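Finding the corner: Csenge Kiss on teaching a robot to handle towels

Csenge Kiss keeps a stack of bath towels on the windowsill of her office, and she will pick one up in the middle of a sentence if she thinks it will help. It usually does. I had come to the Cardoso lab to ask why a machine that can place a bearing to within a hair still struggles with the laundry, and within a minute she had dropped a towel on the desk between us and told me to point to a corner.

I pointed. She lifted it, and it was the middle of a fold.

"You see? And you've been handling towels your whole life," she said, clearly delighted. "You got it wrong, and then you'd have fixed it in half a second without noticing. The fixing is the part I care about."

Kiss leads a small project called Grikitz, which began in March of last year and has just produced its first result the group is ready to talk about in public. The question sounds simple. Given a towel that has been dropped any old way on a table, how should a robot with one arm and two fingers go about opening it out? Most earlier attempts the group tried started with a picture of the heap and asked a computer to plan the whole job: pick here, pull there, pick again. The plans looked sensible on the screen. On the table they fell apart at the second step.

"The first grasp changes everything," said Kiss. "You pull, and the cloth does something a little different from what you expected, and now your beautiful plan is about a towel that doesn't exist anymore. We spent months making the plans better. They were never going to be good enough."
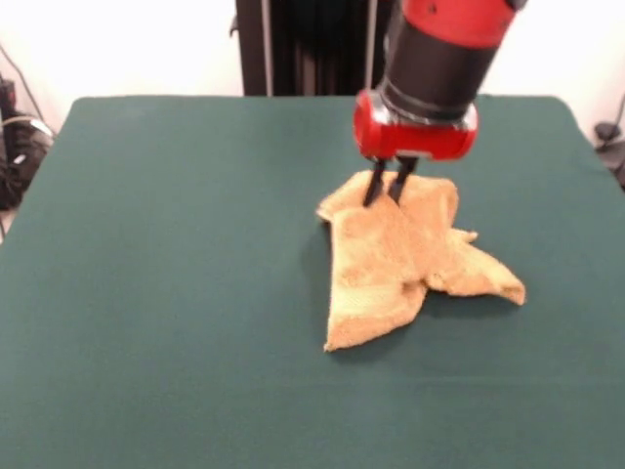

So the group threw the plans out. What replaced them is a method they call short looks. The arm makes one small move, a few inches at most, and then the system studies the cloth again as if it had never seen it. It doesn't try to remember how the heap was folded. It asks only one thing: of all the places I could pinch right now, which one is most likely to leave more towel lying flat than there was before?

I said that this sounded almost too modest to work. Kiss laughed and said that Clementina Pinheiro, who wrote most of the software, had made the same complaint.

"I thought it would dither," Pinheiro told me later, when she joined us with her coffee. "I thought it would pull a bit left, then a bit right, and go on like that until dinner. And the first version did! It was awful to watch. It would open a flap and then very carefully close it again."

The cure was to change what counted as progress. In the first version, the system was rewarded only for the area of towel showing from above. A towel pulled into a wide, wrinkled mess can show plenty of area and still be miles from flat. Pinheiro added a second score for edges. If a move brought a clean length of hem into view, that was worth something even when the total area barely changed.

"Edges are how people do it," she said. "Watch somebody pull a sheet out of the dryer. They run a hand along until they find the hem, and they follow the hem to a corner. We never told the robot to do that. We just made hems valuable, and it started hunting for them. I was so happy that day, I called my mother."

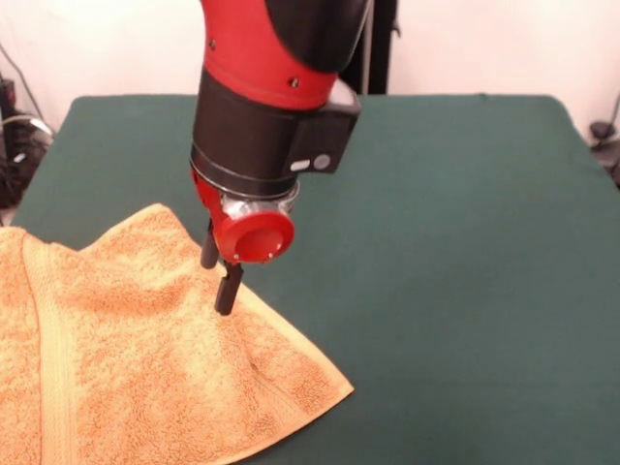

The choice of cloth matters more than an outsider would guess. Filipa Sequeira, the third member of the team, came to the lab from the textile business, and she argued from the start for toweling over the thin cotton squares that cloth-handling projects often begin with. Thin cotton creases sharply and slides easily. Toweling is thick and full of loops that cling to one another, and it tends to stay in whatever lump you leave it in. It also offers a clue that plain cotton lacks. On the orange towel the woven border is flatter and more finely ribbed than the looped part beside it, and a good camera can tell the two apart. "That band is a gift," Sequeira said. "If you can see it, you know you're near an end of the towel, and you know which way the end runs."

She had me close my eyes and find the border on one of the windowsill towels with my fingertips. It took no time at all. The robot, she reminded me, has no feeling in its fingers to speak of. It knows how far apart they are and how hard the motor is working, and the rest it must get by looking.

That turned my questions to the grasp itself, where the group had its second surprise. They had expected the difficulty to be in choosing the right spot. Often the spot was fine and the pinch was bad. The fingers would come down on three layers and pick up all of them, and the whole heap would move across the table in one piece. Or they would close on the tops of the loops and let go halfway through the pull.

"We have hours and hours of it dragging a towel around like a dog with a blanket," Pinheiro said.

The answer came from Sequeira, who suggested going in more slowly and stopping just short. In the current method the arm pauses above the cloth before it commits. The system takes one more look during the pause and can shift the fingers by a small amount, or turn them so that they straddle a fold instead of landing along it. If the second look disagrees badly with the first, the arm backs off and starts over.
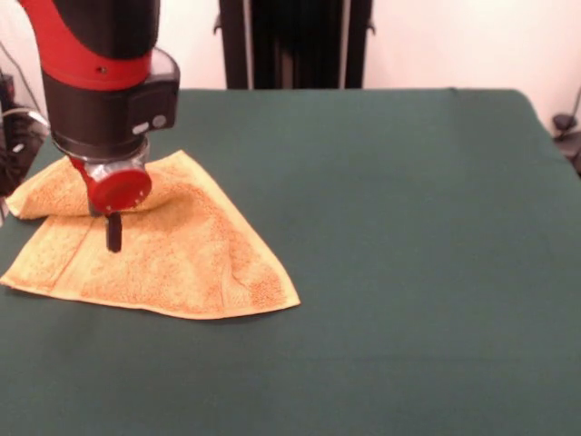
The gripper finger just above a raised flap and fold of the towel, with one point of the cloth toward the middle of the table.

Adding the pause made every attempt slower, and Kiss admits she fought it. She had promised the lab's partner, a linen service company called Zostier, that the robot would get faster over the year. Then the numbers came in. Over the final round of tests, 20 towels were dropped on the table by hand, and each was given a limit of eight moves. Without the pause, the arm got five of them open. With it, it managed 17.

"I stopped arguing," said Kiss. "Three failures in 20, from a system that has no idea how a towel is folded! I would have signed for that with my eyes shut."

She is careful about what the figure means. Every towel in the test was of one size and weight, on a plain green surface that makes the outline easy to pick out. Open, in the group's sense, means that all four corners can be seen and no layer covers another by more than a hand's width. It does not mean smooth, and it certainly does not mean folded. Folding is a separate problem, and another group down the hall at Korkness is working on it with two arms.

"Those people have it easy," Kiss said, and then asked me to write that she was smiling when she said it. She was.

The three failures have become the team's favorite subject. In all of them a corner had been tucked far underneath, so that from above the towel seemed to be a neat triangle with nothing wrong with it. The edges showing were clean and straight. The score was good. The system could find no single small move that made things better, and so it kept making tiny tugs at the outline until its moves ran out.

Pinheiro finds this fascinating. A person faced with that triangle would lift the top layer and make a bigger mess for a moment to get at what was hidden. The short looks method can't do that, because it never accepts a move that it expects to make matters worse. "It's greedy," she said. "It's a very polite sort of greedy, but it's greedy. I'd like to teach it to be a little brave."

Her idea is to let the system take one bad move on purpose when it has been stuck for a while, such as a lift and a drop, and then go back to its usual habits. She has tried it on a handful of towels so far. Sometimes the drop opens everything at once. Sometimes it produces a knot of cloth that would defeat anyone, and the moves that follow are spent getting back to where it was.
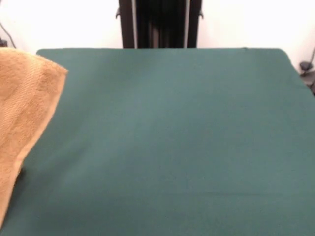

Towel and table with the arm out of view. A band that may be the border runs along the towel's right edge.

I asked Kiss what she thought the method might be good for beyond towels. She took her time with that one. Pillowcases are next, and she expects trouble, as there is an inside to a pillowcase and the cameras will not see it. Hospital gowns have strings. Fitted sheets she refuses to discuss.

What she would most like is for other labs to try the edge score with their own arms and their own cloth. The group will release the software along with the records of every test, bad ones included. Jaime Prata, who runs the group's computers, has been getting the files in order, and Kiss says he has been very patient about the number of times she has renamed things.

"People publish the one that worked," she said. "I understand it, I've done it. But if you're starting out, the dragging videos are so much more useful! You can see exactly when it goes wrong. I learned more from a week of those than from the year of planning before it."

Celeste Cardoso, who founded the lab and has funded the towel work from its general budget, put her head in as we were finishing. She wanted to know whether Kiss had shown me the trick with the corner. Kiss said she had. Cardoso asked whether I had gotten it right, and I had to tell her no.

The team will present the work at the lab's open day on 11th June, where visitors can drop a towel on the table any way they like and watch the arm have a go at it.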